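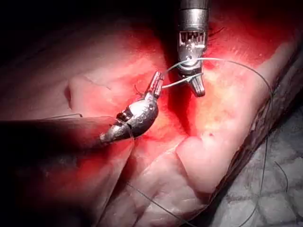 Figure 1. Two robotic instruments with suture thread held taut between their tips.

9 min read

4.2 Return to full match play

The squad lists for the Bhuiyan Cup gave us 139 outfield players who had missed at least one league match through injury in the previous season. Goalkeepers were left out. They are substituted so seldom that minutes played says little about how a coach judges their fitness. We also dropped any player who changed clubs during the winter break, even where both clubs had sent us their records.

A player was counted as returned once he had started three league matches in a row and finished at least two of them. Earlier work on the Rorkevum league used the first appearance of any length. We tried that definition as well. Under it the median return came more than two weeks sooner, but many of these appearances lasted under ten minutes, often with the match already decided, and several of the players were out again by the following weekend.

Injuries were sorted by how they were managed. Club medical staff filled in a one-page form that asked whether the player had been treated by rest and exercise, by injection, or by an operation, and the form had a free text box that few of them used. Players who had an operation made up the smallest group, 38 in all. The forms did not ask for the type of operation or the hospital, and we made no attempt to find out.

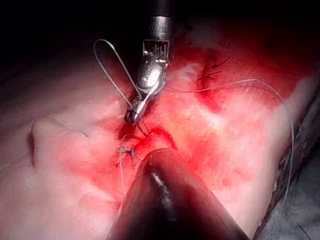
Figure 2. Instrument jaws gripping a fine suture thread, with a loop of thread beside the shaft.

Minutes were taken from the official match sheets. Training load came from Drumix, the tracking system most clubs in the league had been using for two seasons. Saka, one of the larger clubs, used its own vests and sent us weekly totals only, so its players appear in the minutes analysis and are missing from the load analysis. Stoppage time was not counted on any match sheet, and we did not add it.

The clearest difference between groups was in the first month back. Players who had been operated on were used more cautiously: they were more likely to be taken off before the hour and less likely to play twice in the same week. By the third month the difference had gone. Players treated by rest and exercise showed the opposite pattern, with heavy use at the start and a drop in the sixth and seventh weeks. Part of that drop is a fixture effect. The league takes a short break at that point in spring, and players who had come back in late winter ran straight into it.

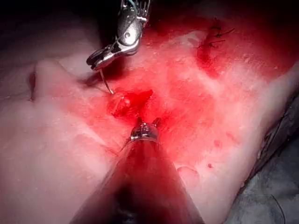
We then looked at selection for the cup squad itself. Coaches told us in advance that they wanted players with regular football behind them, and several mentioned 900 league minutes as a working minimum. In practice the limit was soft. Defenders below it were mostly left out, but forwards below it were picked nearly as often as forwards above it. Age made little difference once position was taken into account. A long absence in the previous season lowered a player's chance of selection only when it ended after the last week of March.

Squads were named in July, and clubs could replace an injured player up to the day before their opening match. These late replacements are left out of the main model. When they are added the result for defenders holds and the one for forwards becomes weaker.

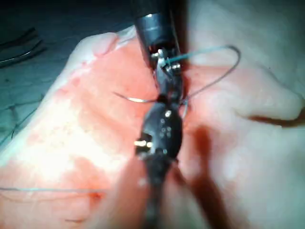 Two limits should be kept in mind. Match sheets record that a player was on the field and say nothing of the role he was asked to fill, and a midfielder moved to full back for ease of running looks the same in our data as one playing his usual game. The second limit is the load threshold. We treated any session above 2000 meters at running speed as a full session, following the setting the clubs already used — a lower setting would suit central defenders better. Section 4.3 repeats the load analysis with a separate threshold for each position.

Comments (3)

Reader, September 2026
Did you check whether the forwards under the minutes limit were mainly bench picks? At our club the last two places always go to strikers, fit or half fit.

Guest
Leaving out goalkeepers makes sense, but please report them separately somewhere. There is hardly anything published on them for this league.

Guest
The three starts in a row rule is hard on rotation clubs. We had a winger who was fully fit from February and never started three straight all spring.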